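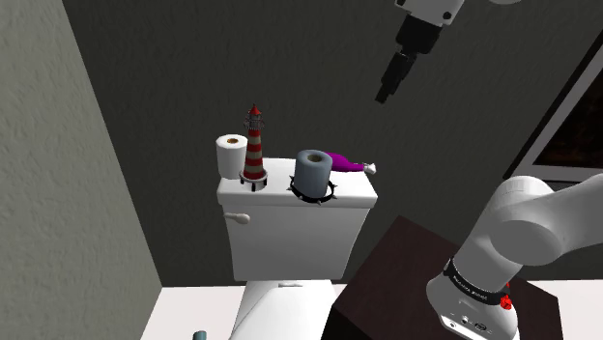 Bathroom runs: a gallery from the Irkix simulation tests
December 21, 2019

The claim we set out to check is a popular one in our corner of the field: train an arm on enough simulated clutter and it will learn to pick small things off any surface you give it. The Parnier method makes that claim louder than most. We ran it in Irkix, our own simulator, on a set of household rooms that it had not been trained on, and the bathroom is where we spent most of August.

I should say up front that I don't think the results are as good as the headline number. The method scored 80 percent over 2000 simulated attempts. That sounds fine until you ask what was counted. A grasp was scored as a success if the object was still between the fingers at the end of the attempt, and where it went afterward didn't matter. Nor did whatever got knocked over on the way. I have argued for a stricter score and will keep arguing.

The pages for the kitchen and the hallway use the same layout as this one. All pictures are renders straight out of the simulator, with no cleanup.

Holding on
The fingers are closed around the red and white object, upright, with its striped end just above the toilet. Under our scoring rule a grip like this is what earns the point. I would want to see it set down somewhere sensible before calling it a skill.
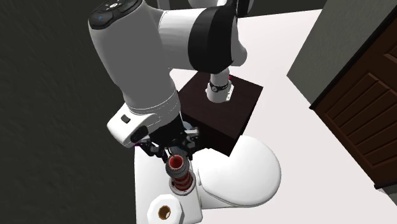 What we changed between runs
Object positions, lighting, and the starting pose of the arm. The room itself stayed put, and that bothers me. Five layouts of one bathroom are still one bathroom, and a policy can get comfortable with a wall.

What we compared against
The Dwivedi planner, which has no learning in it at all and was given the object positions for free. It came out 9 points ahead. You can call that an unfair comparison (it is), but I'd like to see it printed next to the 80 every time the 80 is printed.

Still open
No real arm has tried any of this yet. The Clulach tests are supposed to cover that, with the stricter score — or so I have been promised. Until those numbers are in, please don't quote this page as evidence that the method works in a home.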